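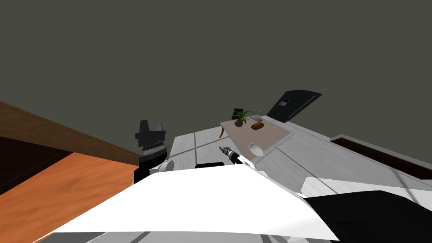 Two-arm unit in a simulated kitchen, gripper up beside the wooden counter.

Kitchen rules for a two-arm home robot

These rules apply to the Stotine two-arm unit and are checked in the Vonora kitchen simulation before they are used in a real room. Limits set in the Privmont controller take priority over anything on this page.

Floor
Pick up tools before the arms are powered. A drill on the tiles is a trip hazard for people and a snag hazard for the base. Remove the bit and store the drill in a closed drawer.

Counter edge
Keep the gripper fingers pointing up or folded in while the base is moving. Lower them only after the base has stopped – most scratched counter edges come from turning with an arm down. Leave 2 inches between the wrist and any wood surface.

Low tables
Move glasses and bowls away from the table edge. Potted plants may stay, but leaves hide small items from the sensors, so set the plant toward the back. Unplanned contact with a pot counts as a fault and goes in the log.

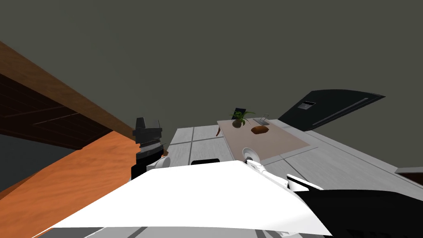 Both arms in view, with the low table beyond them.

Reach
Do not reach for a low table across the counter. Drive around, stop square to the long side, then extend one arm. The second arm stays parked until the first has let go of its load. Bread and other soft food: lowest grip setting, two fingers, no squeeze test.

Checks
Run the Sokol test set after any change to the room layout. It has 1,770 short runs and can be left overnight. A layout passes with no contact faults. After three faults at the same spot, change the furniture position before changing the arm settings.

Wipe the finger pads with a damp cloth after handling food. Do not spray the wrist.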